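The Compressor Saga, Part Two

So the AC in my wagon quit back in April, right when we had that one freakishly warm week, and I did what any sensible person does and drove with the windows down for two months. Then I got a quote from a shop over in Kilside. $734! For a car I could maybe sell for twice that if the buyer was in a good mood.

Luckily I'd already signed up for the Friday night auto class, mostly to learn brakes, and Declan Lockyer (our instructor, endlessly patient) said sure, bring in whatever you pull off your own car. I also picked up a junkyard compressor for $32 to practice on first. It has clearly lived a life. The housing is gray and weathered and the pulley has gone a rusty brown, but it was cheap and I wasn't scared of wrecking it.

The first thing I learned is that these are a pain to hold. Stand one up on the bench and it wants to twist the second you lean on a wrench, so one hand hugs the body under the pulley while the other does the work. The second thing is that the bolts on the front flange sit right up under the pulley. My straight wrenches were useless there. An offset box-end is what you want, with that bend in the shaft so your knuckles get some room. I'd owned a set for years (thanks, Dad) and never knew what the bend was for.
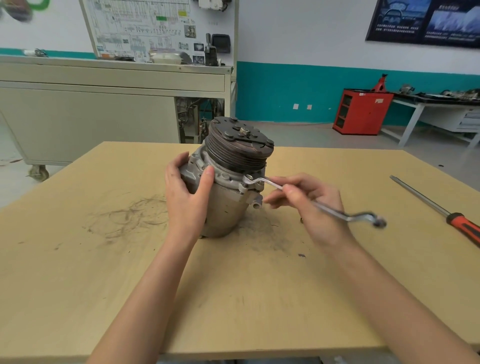

What I'd tell you if you're trying this

Get the refrigerant recovered by somebody with the proper machine before you open anything on the car. Mine was done at a shop, and no, you don't just let it hiss out into the driveway.

Keep a tray for the small parts. I keep saying this and then I set things down next to my hand like a goofball.

Go easy on old bolts in an aluminum housing. Penetrating oil, a coffee, then try again. If it feels springy, stop and give it more oil.

Wear clothes you hate. The gray grime from that bench is still on my good jeans.

Next week I want to get the clutch plate off, and then I'll start on the one from my car. If anybody has a puller I can borrow, leave a comment!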